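3.2 Surface clutter and drawer use

Storage advice assumes that an open drawer invites tidying. We doubt it. Small items seem to stay wherever a hand first leaves them. 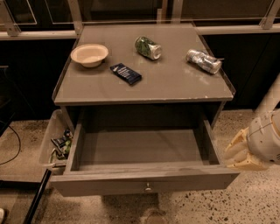
Figure 3. Nightstand with the top drawer open and empty; a bowl, a small box, a jar and a can on top.

The Laltasel survey scores such a case as "storage available" – a generous reading, in our view. Its 1773 entries record capacity and say little about habit.
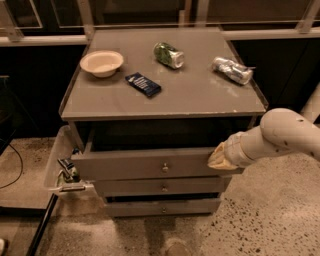
Nor does adding drawers settle the matter. The Cinwood scale gives three drawers a higher score than one, even with the top still cluttered.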